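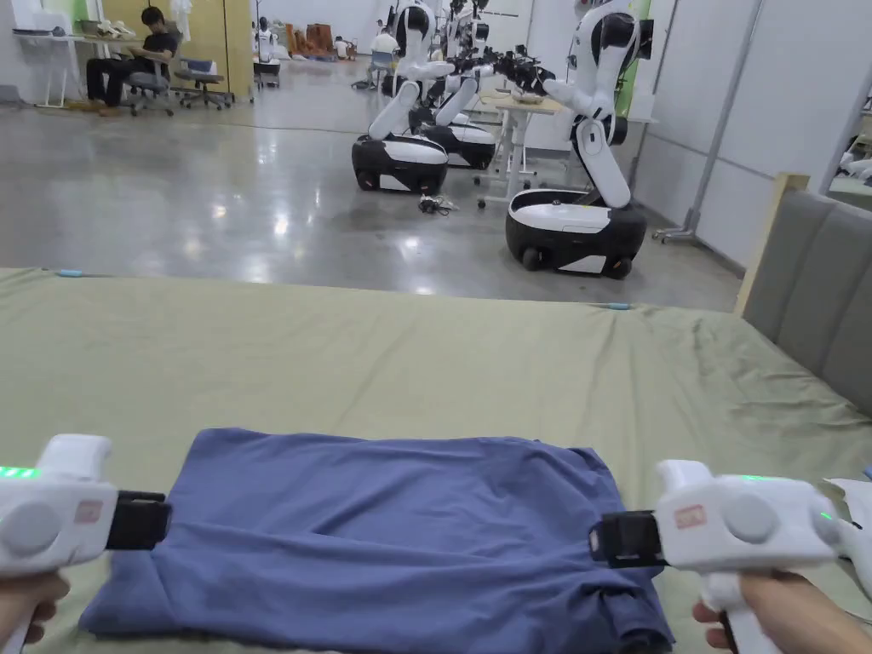

Gunvor Dalen would drop the thirds fold altogether and go to halves, on the grounds that a T-shirt folded in thirds takes two extra moves and comes off the shelf with the same creases anyway. Noted. I am keeping thirds for the rest of this round so that the stacks stay comparable, and will run halves as a separate series in April.

Monday, morning

Zirurness, T-shirt folding, continued from the previous page.

Surface: green cover, clipped along the far edge. The clips stay on from now on. With the far edge free, the cover crept toward the operator on every pull and the shirt came with it, so the last fold landed short. Clipped, it still ripples in the middle and has to be smoothed by hand between shirts. Smoothing goes from the center outward, palms flat. Going from one side to the other only moves the ripple along.

Shirts: blue ones only today. The Wadanness cotton jersey is the heavier of the two types. The Namow is thinner and curls at the hem once it has been through the dryer. Both were washed before the session and left flat overnight. Přemysl Ďurica wanted them tumbled and used straight out of the basket, which is closer to how laundry arrives, but then the starting state differs from shirt to shirt and I can't read anything from the stack heights. We agreed to do the basket version as its own block.

Sequence as used:

1. Shirt face down, collar away from the operator.
2. Shake once, lower so that the hem touches first, then the body.
3. Side seams pulled straight. Light tension only.
4. Left side in to the middle of the collar, sleeve turned back.
5. Right side the same.
6. Hem up by one third, then over again to the collar.
7. Turn, square the edges, stack.

Step 2 is where the time goes. If the hem touches down crooked, everything after it is crooked and step 3 doesn't recover it. Faster to lift the whole shirt and lower it again than to tug at corners. I was slow to accept this and the first stack shows it.

Step 3, tension. Too much pull across the width leaves the knit stretched, and when it is released the side seams draw in and wave. The Wadanness recovers within a few seconds. The Namow does not recover fully, and the wave stays in the finished fold as a soft ridge near the edge. Pull until the large wrinkles open, then stop. Small wrinkles go out in step 7 under the palm.

Holding points. Corners are the obvious place, and they work for lifting. For turning a finished packet they are poor: the layers separate and the inner one slides out. A hold at the middle of each short side, all layers together, keeps the packet square. Ľubica Kováčik tried the hold a little below the middle, nearer the fold, and had fewer slipped layers with the Namow. Worth repeating with the other type. 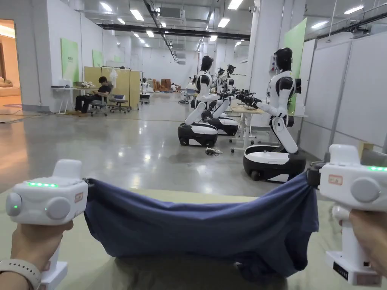 Slack between the holding points needs its own line in the log. When a shirt hangs between two points the middle drops, and the depth of the drop decides where the cloth lands. A deep drop puts the middle down first and traps a wrinkle underneath, running from collar to hem. A shallow drop lets the lower edge touch along most of its length, and the rest can be laid down away from the operator. I had been writing "good" or "bad" for this, which is useless a week later. Proposed wording from Ľubica Šťastný: flat, shallow, deep. Adopted as of today. Old entries are not being converted.

Darker shirts are harder to judge by eye. On navy the side seam disappears in its own shadow and I twice took a crease for the seam and folded along it. A strip of masking tape at the collar gives a reference for the middle but none for the sides. Checking by touch works, the seam is thicker. Left the ceiling lights as they are.

Afternoon

Stack heights, measured under the weight plate after a minute's rest. The Wadanness stack stands taller than the Namow, as expected, and leans left. The lean is the sleeve: folded back on the left first every time, it builds up on one side. Alternating the packets end for end as they go onto the stack took the lean out. Adding that to step 7.

The Bednárik shelf insert is too shallow for the thirds packet in the larger size. The packet overhangs at the front and the top one slides when the insert is moved. Options: a narrower final fold, or a deeper insert. Radoslava Polák is asking about the deeper one. If halves fit, the question goes away, and Gunvor gets to say so.

Log numbering: the running fold number ended at 3,476. Entries between lunch and the first break have the shirt type missing. I filled in what I could from the stacks and marked the rest unknown. Please write the type first, before starting the shirt.

Open items

Basket block with Přemysl, same cover, same clips.
Kováčik hold, Wadanness type.
Repeat step 2 with the hem lowered at the far side. I suspect it is worse but have no entries for it.
Relabel the weight plate. The old label has rubbed off.
Wash the cover. Lint from the navy shirts is building up along the near edge and transfers to the light ones. Spare cover is on the lower shelf, unhemmed, frays if clipped on the cut side.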